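2020년 9월 3일

수건 접기 작업 기록. 작업대 천 교체 후 첫 정리분.

## 목적

Drorna 수건(테리, 갈색 계열)을 선반 폭에 맞게 접는 순서를 확정한다. 2월 기록의 순서는 흰 면포 기준으로 적은 것이라 테리에 그대로 쓰면 끝단이 두꺼워진다. 선반 칸 안쪽 폭은 변동 없음. 접은 뒤 길고 좁은 직사각형이 되어야 하고, 접힌 쪽이 선반 앞으로 오게 넣는다.

## 재료

- 테리 수건: Drorna, 갈색. 펼친 상태의 긴 변 122 cm, 짧은 변 50 cm.
- 회색 능직 천: Minhas 두루마리에서 재단. 가장자리 미처리.
- 밝은색 천: 제조처 표시 없음. 재고표에는 Nerarcombe 입고분으로 되어 있으나 라벨을 찾지 못해 확인하지 못함.
- 작업대 덮개: 짙은 회색 직물. 이전 덮개보다 마찰이 크다.

재고 번호 932는 테리 수건 묶음 전체에 붙은 번호다. 낱장 번호는 없다. Wimolura 쪽 양식에는 낱장 번호 칸이 있는데 비워 두고 제출하기로 한다.

## 접기 순서 (테리)

1. 긴 변을 가로로 두고 펼친다. 끝단 박음질이 보이는 면을 아래로.
2. 손바닥으로 가운데에서 바깥으로 쓸어 편다. 덮개가 거칠어 한 번에 밀리지 않으므로 짧게 나누어 쓴다.
3. 길이 방향으로 먼 쪽 변을 앞쪽으로 당겨 접는다. 박음질선을 앞쪽 가장자리와 맞추되 완전히 겹치지 않게 조금 물린다.
4. 같은 방향으로 한 번 더 접는다.
5. 양 끝을 잡아 수평으로 당긴다. 먼저 한쪽 끝을 눌러 고정하고 반대쪽 모서리를 맞춘다.
6. 들지 말고 그 자리에서 30초 둔다. 바로 들면 안쪽 겹이 밀린다.

3번에서 박음질선을 정확히 겹치면 두께가 한 줄에 몰린다. 쌓았을 때 앞쪽만 높아지고 위 칸에 닿는다. 물리는 양은 자로 재지 않고 박음질 폭 하나로 통일한다.

5번에서 누르는 쪽 끝이 퍼지는 경향이 있음. 누르는 힘이 한 점에 걸리면 모서리가 벌어지고 끝이 비스듬해진다. 직각이 나오는 쪽은 대체로 당기는 쪽이다. 양쪽을 번갈아 당기면 개선되지만 가운데에 얕은 주름이 남는다. 주름은 허용, 끝이 벌어진 것은 다시 접는다.

## 능직 천 메모

능직은 접지 않고 말아서 보관한다. 접으면 능선 방향과 접힌 선이 어긋나 다림질 후에도 선이 보인다. 말 때는 한쪽 끝부터 느슨하게 말고, 가장자리가 안으로 말려 들어간 곳이 없는지 손으로 훑어 확인한다. 안으로 물린 부분을 그대로 두면 거기서부터 굵기가 달라진다.

재단면 실이 풀린다. 끝에서 빠진 실은 잡아당기지 말고 자른다. 테리 위에 능직을 올려놓지 말 것. 고리에 실이 걸린다.

밝은색 천은 능직과 같은 칸에 두되 사이에 종이를 한 장 넣는다. 이염 여부는 아직 시험하지 않았다. 젖은 흰 천 조각을 능직 위에 눌러 두는 방식으로 확인할 예정.

## 덮개 관련

새 덮개는 골이 있어 천이 덜 미끄러진다. 2번 단계에서는 불리하고 5번 단계에서는 유리하다. 전체로 보면 교체 전보다 다시 접는 횟수가 줄었으나 따로 세지는 않음.

보풀이 잘 붙는다. 테리 작업 뒤에는 접착 롤러로 한 번 밀고, 능직은 그다음에 올린다. 순서를 바꾸면 능직 골 사이에 갈색 보풀이 끼고 빼내는 데 시간이 더 든다. 롤러 심지는 서랍 왼쪽. 얼마 안 남았음.

덮개가 짙은 색이라 갈색 수건 가장자리는 잘 보인다. 짙은 색 천을 작업할 때는 밝은 판을 아래에 대는 편이 낫겠다.

## 다음 작업

- 물리는 양을 박음질 폭 절반으로 줄여 다시 접어 보기
- 능직 재단면 지그재그 박음질, 시험 조각 먼저
- 밝은색 천 라벨 재확인, 없으면 재고표의 입고처 칸에 물음표 표시
- 이염 시험
- 접착 롤러 심지 주문
- 2월 기록의 접기 순서 옆에 "면포만 해당"이라고 적어 둘 것

## 사진
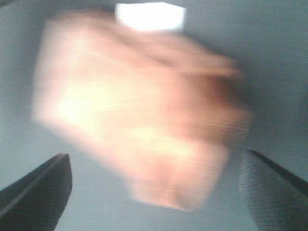
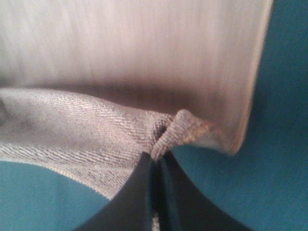
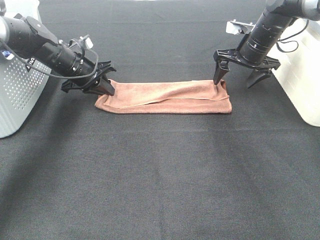 마지막 사진: 길이 방향으로 접은 갈색 테리 수건. 왼쪽 끝이 약간 벌어져 있고 오른쪽 끝은 각이 잡혀 있음. 5번 항목 참고.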